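**Reviewed by Hendrik Shezi, 05/01/2022**

The Trimar hall stand is a white plastic base with a vertical pole at one end and a round platform at the other, on which a ceramic bowl rests. It is sold for small items that would otherwise end up on a worktop: keys, fobs, tags. I ordered it from Ernham in August and have used it daily since.

## Construction

The pole is 310 mm tall and pushes into the base without a tool. There is a slight amount of play at the joint, which a single turn of tape removes. The whole unit weighs 891 g with the bowl on. That is enough to keep it in place when a bunch of keys is dropped in from standing height.

The bowl is not fixed. It rests on the platform and tends to settle at a slight tilt, most noticeably on an uneven surface. It has stayed on throughout, but anyone wanting it dead level will need a ring of felt underneath.

## Items used

Two keychains did most of the work. One is a white cylindrical fob joined to a rectangular metal tag. The other has an olive-green cord loop, a reddish-brown leather strap and an irregular copper-coloured tag. I also handled a clear, curved plastic piece with two dark stripes and a small black tag at its narrow end.

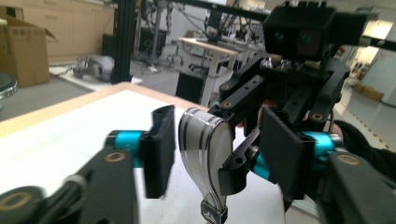
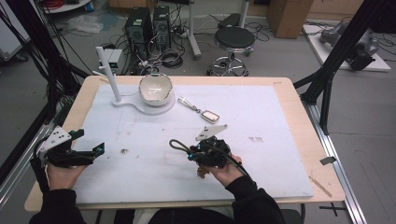
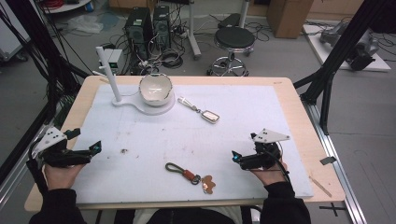 ## Results

The metal-tagged fob is easy to keep in the bowl but noisy on landing. The glaze has not chipped. The leather strap is quieter and longer — the cord loop usually ends up over the rim, and lifting it out by the loop is the quickest way to retrieve it. Flat plastic items slide down the side of the bowl and are awkward to pick out with short nails.

The pole is of limited use. It carries no hook or crossbar, so a loop placed over it drops straight to the foot. The Zitenley stand has two pegs at the top and is better in this respect, though its dish is shallower.

Cleaning takes a damp cloth. The white plastic marks easily and the marks show, particularly where the pole enters the base.

## Verdict

Stable, plain and adequate for a small number of keys. I would buy it again for the bowl and base, at a lower price, with a peg on the pole. Replacement bowls are available separately from Ernham.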